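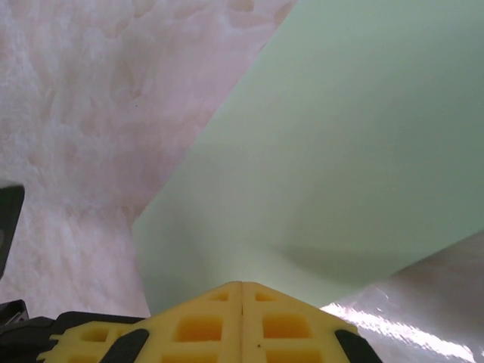 Why I Picked Green Paper

My project for the spring design unit was a folded wall display for the study room at Nulis Hall, and the whole thing hangs (literally) on big sheets of light green paper. I went through a lot of colors first. White showed every crease, and the dark blue I loved in the store looked almost black once it was up on the wall. Light green was the one that stayed cheerful in the afternoon and still let you see the folds, so light green it was!

What I Wanted to Make

The study room has one long blank wall and terrible echo. My idea was a field of folded paper panels, a bit like shingles, that would make the wall nicer to look at and maybe take the edge off the noise. I had a budget of 50 dollars and most of May to do it, plus a corner of the workroom where I could leave things out overnight.

Cutting and Folding

I bought a pack of 200 sheets from Guster, the art supply place near campus. They come big, and I learned fast that you want a table bigger than the paper. My first few cuts were done with one end of the sheet hanging off the side, and they came out with a lovely curve I did not ask for. After that I cleared everything off before I started, even my coffee.

Each panel has 26 folds. I scored the lines with a bone folder and a metal ruler, then creased them by hand. The first panel took me most of an evening. By the second week I could do one while listening to a podcast, though I did fold an entire panel inside out during a good episode and had to start over.

Putting It Up

I used Rudd mounting strips on the back of each panel. They held fine on the painted part of the wall and badly on the strip above the radiator, where two panels slid down overnight and landed behind the couch. I moved that row up a little and left a gap, and I kind of like the gap now.

Did It Work?

As decoration, yes, I'm really happy with it. For the echo I'm less sure. I clapped in the middle of the room before and after (people stared) and thought it sounded softer, but I had nothing to measure with. I also left a comment sheet by the door, and most of the notes were about the color. One just said "lettuce."

What I'd Change

Heavier paper, for sure. The corners started curling within days on the window side. I'd also write down my fold pattern properly before starting, since mine was on the back of a receipt and I lost it twice. The leftover sheets are in the workroom cabinet, bottom shelf, if anyone in next year's class wants them.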